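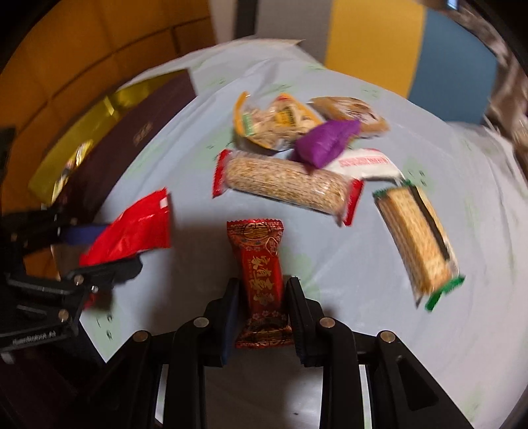

Teodoro Espinoza wrote to us that he had given up on teaching his arms to pick up sweets, as every twist of foil and every crimped end seemed to want its own set of rules, and that with Wiline he had a working pick by the time he'd finished his tea. We were very pleased to get that message, and we've had it pinned up in the Kundalstead office ever since (thank you, Teodoro!).

Wiline
Grasp planning software for small wrapped goods
Version 4, by Cleller

Wiline is the piece of software that sits between what your camera sees and what your gripper does. It looks for things that can be picked up, works out where two fingers could close on each of them, puts those places in order of how much it likes them, and hands the best one to your arm controller. That's really the whole job, and we've spent a good few years trying to do it properly for the sort of items that other planners tend to find awkward: wrapped sweets, crackers in clear film, grain bars, little packets that crease when you so much as look at them.

What it's good at

Shiny wrappers. Foil and clear film throw back bright spots that a depth camera reads as holes, or as bits of surface floating in mid-air. Wiline checks the colour picture against the depth before it believes either one, and you can watch it do so in the viewer if you like that kind of thing (we do).

Narrow middles and wide ends. A twist-wrapped sweet gives you a choice of places to hold it, and the ends are usually a poor one. You can tell the planner to stay on the body of the item, or let it use the ends when everything else is blocked.

Crowded tables. Packets lean on each other and overlap. The planner keeps a simple record of what is resting on what, so it will normally go for the top item first and leave the one underneath alone until its turn comes.

Two grippers at once. Each gripper gets its own queue and its own bit of space, and the space is handed back and forth as they move. If both want the same packet, the one with the shorter path gets it and the other is given its next choice. You can change that rule, and plenty of people do.

Patterned cloths and backgrounds. There's a short background step when you set up, where you show Wiline the bare surface. Do please run it again if you change the cloth. We get more support mail on this than on everything else put together.

Setting up

Install the package, open the viewer and follow the camera check. Then pick your gripper from the list, or type in the finger width, the finger depth and the widest opening. The starter library holds 3000 wrapped shapes, and you can add your own from roughly 100 recorded grasps. Recordings made with a hand-held gripper can be read in directly, through the Import tab.

In the box

One licence for one workstation, up to 4 grippers
The viewer and the Import tab
Rezende, our replay tool, for stepping back through a pick that went wrong
19 worked setups you can copy and alter
Updates until the end of September

Page last changed 12 February 2023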